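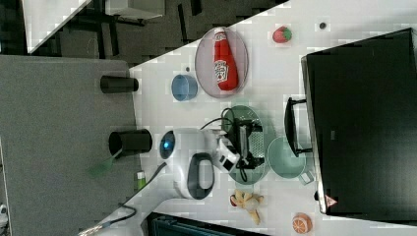 Ma sœur prétend que l'auberge de Skovville n'a jamais servi de potage le soir, et que j'ai tout inventé. Elle me l'a écrit en marge de ma dernière lettre, d'une petite écriture penchée, avec deux points d'exclamation. Je lui laisse volontiers le potage. Pour le reste, je maintiens ce que j'ai dit, et je vais le raconter une bonne fois comme il faut, en prenant mon temps, puisque du temps j'en ai.

Nous étions donc descendues du car à Skovville, elle et moi, avec une valise pour deux et une recommandation de notre tante pour la patronne de l'auberge. Il pleuvait de cette pluie fine qui ne mouille pas tout de suite et qui vous trempe quand même. La patronne nous regarda arriver depuis le seuil, les bras croisés sur son tablier, puis elle prit la valise sans un mot et nous montra l'escalier. La chambre sentait la cire et la pomme. On voyait de la fenêtre le canal, le toit de la fabrique Bellotus et, très loin, une ligne d'arbres que ma sœur s'obstinait à appeler la forêt.

Nous venions pour l'horloge. Notre grand-père l'avait laissée en gage chez l'horloger Bittencourt, rue du Canal, contre 600 couronnes — une somme, à l'époque, et une sottise aussi, disait ma grand-mère, qui n'a plus jamais voulu savoir l'heure autrement que par les cloches. Notre mère avait gardé le reçu toute sa vie dans une boîte à biscuits. Il portait le numéro 113, à l'encre violette, et une signature que personne n'avait jamais su lire.

La boutique existait encore. Le nom était resté au-dessus de la porte, mais le vieil homme qui tenait le comptoir n'était pas de la famille, et il nous le dit aussitôt, d'un air de s'excuser. Il prit le reçu du bout des doigts, le tourna, le sentit même, je le jure (ma sœur, là-dessus, est d'accord avec moi), puis il disparut derrière un rideau. Nous entendîmes des tiroirs, une toux, une chaise que l'on tirait. Autour de nous, tout battait à des rythmes différents, et je me souviens d'avoir pensé que l'on devait devenir fou, ou très patient, à vivre là-dedans. 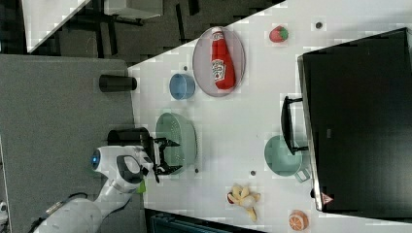 La dînette sur la table blanche : le ketchup dans son assiette, la fraise à côté.

Quand il revint, il portait l'horloge dans ses bras comme on porte un enfant endormi. Elle était bien plus petite que dans les récits de ma mère. Le cadran avait jauni, une des aiguilles penchait un peu, et sous le socle quelqu'un avait collé une étiquette avec le même numéro. Je sortis mon portefeuille. Il secoua la tête et me dit que le gage avait été payé depuis longtemps, les 600 couronnes en entier, par une dame venue de Nindley qui n'avait pas voulu emporter l'horloge. Elle avait seulement demandé qu'on la remonte chaque semaine, et il l'avait fait, comme l'homme d'avant lui.

Notre grand-mère était de Nindley. Ma sœur s'assit sur le tabouret des clients et se mit à rire, puis plus du tout à rire, et le vieil homme alla chercher un verre d'eau avec beaucoup de tact et de lenteur.

Nous sommes rentrées à l'auberge par le canal, l'horloge enveloppée dans mon manteau, moi grelottante et très fière. La patronne avait mis deux couverts près du poêle. Elle posa devant nous une soupière fumante, souleva le couvercle, et c'était du potage aux poireaux, n'en déplaise à ma sœur, qui en a repris deux fois.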